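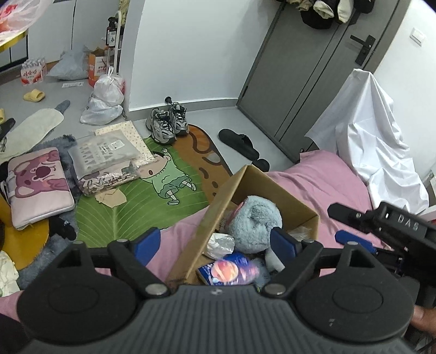

Trisham Community Services Department – Family Programs

Toy and book exchange moves to Arruda Hall for December

The Trisham toy and book exchange will move to Arruda Hall on Mill Street this December while the floor at the old library is replaced. Doors open at 10 a.m. on Sunday and close at 3 p.m.

Families handed in 2662 items at last winter's exchange, most of them picture books, puzzles and soft toys. Entry is free, and no one has to bring an item to take one home.

"The old library was full by mid-morning last year," said Elli Saarela, family programs manager. "Arruda Hall gives us room for 31 tables and a separate corner for strollers."

Donations are accepted at the front desk of the Clelent Recreation Center until 6 p.m. on the Friday before the event. Soft toys should be washed and dried. Board games need all their pieces – please tape the boxes shut. The exchange cannot take car seats, cribs or anything that plugs into the wall.

Parking behind the hall is limited to 50 spaces. The number 24 bus stops across the street.

Items left at closing time will go to the Sadavton Family Center.

Media contact: Sadao Hattori, Community Services front office, Trisham Town Hall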